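The Machine in the Corner

I bought the washing machine on a Sunday, from a woman who was moving to Nokholm and wanted to be shot of it before tea. Two pounds a week, she said, until I'd paid her what it was worth, and when I asked what it was worth she said she'd tell me when I got there. I have never been good at saying no to people who are holding a door open for me. So I said yes, and we shook on it, and then it struck me that I lived up 16 stairs and had come on the bus.

Her name was Chiyo Ishida and she had a van, thank goodness. She also had opinions. All the way across Prustedow she told me about the machine as if she were handing over a horse. It didn't like to be overfilled. It didn't like wool. It had a way of humming before it started, a long low note (she did it for me at the traffic lights, window down, a man on a bicycle staring), and if it hummed twice I was to leave the room and let it get on.

"Leave the room?" I said.

"You wouldn't want someone watching you think," said Chiyo.

We got it up the stairs between us, with a lot of language. I'd meant it to go in the kitchen but the kitchen in my flat is really a cupboard with ambitions, so in the end it went in the front room, on the carpet, tucked into the corner where the partition goes round. My neighbour Binta came out to see what all the banging was and stayed for the whole operation, eating toast.

"You can't have that on a carpet," she said.

"It's only till I sort out the kitchen."

"My aunt said that about a piano," said Binta.

Chiyo wouldn't stay for a cup of tea. She wiped the top down with her sleeve, gave it a pat and went off down the stairs quite quickly, and it was only when I heard the van go that I realised I hadn't got an address for the two pounds.

The first week, nothing. I did my towels. I did the curtains, which I'd been meaning to do ever since I moved in! They came out two shades lighter and I hung them up feeling like a person in an advert. Then on the Thursday, or it might have been later, I put in my work shirts from Verschueren (I was on the returns desk there, sorting other people's shoes) and sat down with a magazine, and it hummed. And stopped. And hummed again.

Well, I didn't leave the room. Would you? I'd paid for it, or I was going to. I sat there with my feet tucked up and I watched it, and the drum went round one way, very slowly, and back the other, and then it simply wouldn't go at all. I pressed everything there was to press. In the end I got cross and went next door to complain to Binta, and while I was on her settee, moaning, we both heard it start up through the wall, happy as anything.

When the shirts came out there was something in the pocket of the blue one. A bus ticket, dry and flat as if it had been ironed, for a place called Dinuvine. Price on it 3,660, and no sign of what in.

"That's never yours," said Binta.

"I've never heard of the place."

"So whose shirt is it?"

It was my shirt. It had my name in the collar, in my mum's sewing.

I put the ticket on the mantelpiece and told myself I'd forget it. Next wash, I went out on the landing at the second hum without even thinking, and sat on the top stair, and there was a button in with the pillowcases afterwards, a green one with a ship on. After that a key. After that a child's sock, which I didn't care for at all, and I washed it again on its own to see if it would go back, and it did. I was pleased about that. I hope somebody was hunting for it.

Binta thinks I should ring somebody. She can't say who. She did ask, quite casually, if she could put a cardigan of hers through, the one she was wearing the year her brother went off, and I reminded her about wool, and she said she knew about the wool, she'd been standing there when I told her.

So that's tonight. She's brought the cardigan round in a carrier bag, and a packet of biscuits, and she's pulled my beige chair up near the machine even though I've told her we'll only have to go out again. I've put two pounds in an envelope with Chiyo's name on it. The kettle's on, and it's just started humming. 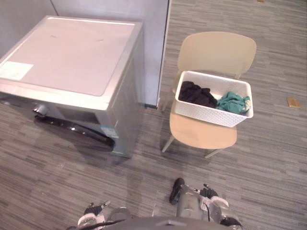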